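Workshop notebook, craft kits
18 December 2025

Salt dough ornament kit, second round of tests. Carrying over from the November pages: the Zostby flour blend cracked on the thick shapes and the Stirko did not, so Stirko only from here on. Jacobs paint set unchanged. Oven at the low setting, door shut, same tray for every batch.

Batch A: flour, salt and water at the ratio printed on the current card. Rolled to the thickness of the guide sticks. Stars and circles came out flat. Hand shapes curled at the fingers, worst on the pinky. Turning them halfway through helped but did not cure it. A child's handprint pressed into a plain round stays flatter than a cut-out hand, and it is easier for the under-fours, who tend to pull the fingers off when lifting the shape.

Batch B: 2 tablespoons less water, kneaded longer. Less curl. Edges rougher off the cutter. Dough picked up lint from the cloth, so roll on parchment next time.

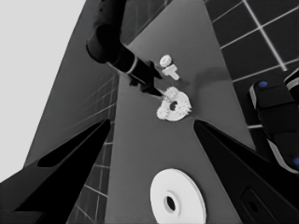 Hanging holes. The straw method in the card makes a hole that closes partway during baking, more so in batch A. Ribbon still goes through but needs a needle, and a kit for kids should not need a needle. Wider straw tried on four stars: ribbon passes freely, but on two of them the wall between hole and point was too thin and broke when the knot was pulled. Move the hole toward the center of the shape and say so on the card. Current wording is "near the top," which people read as right at the edge.

Paint. Red and green cover in one coat. White needs two and shows brush marks. Glitter goes on while the second coat is tacky; on dry paint it falls off in the bag. Starimel sealer is fine on everything except the metallic gold, which smeared under the brush. Let gold sit overnight or leave it unsealed.
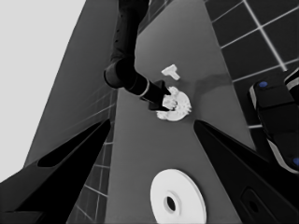
Cutter shapes for the next kit. Stars, rounds and mittens stay. The tree goes, as the trunk snaps on lifting. I want one shape for the kids who do not care about ornaments, and a gear is the best candidate: round outline, toothed edge, raised hub in the middle like the white one under the black gripper. The hub could be a separate disk of dough stuck on with water. Teeth need to be short and blunt or they will brown before the body is done. No cutter on hand yet. Cut the first ones with a butter knife around a jar lid.

Card print run is 1,000, so all wording changes go in before the file is sent. Bag count is 800 and can wait.

To do:
Rewrite the hole step, with drawing.
Move the glitter step ahead of drying.
Batch C at the batch B ratio, on parchment, plain rounds and gears only.
Check gold paint after a full night.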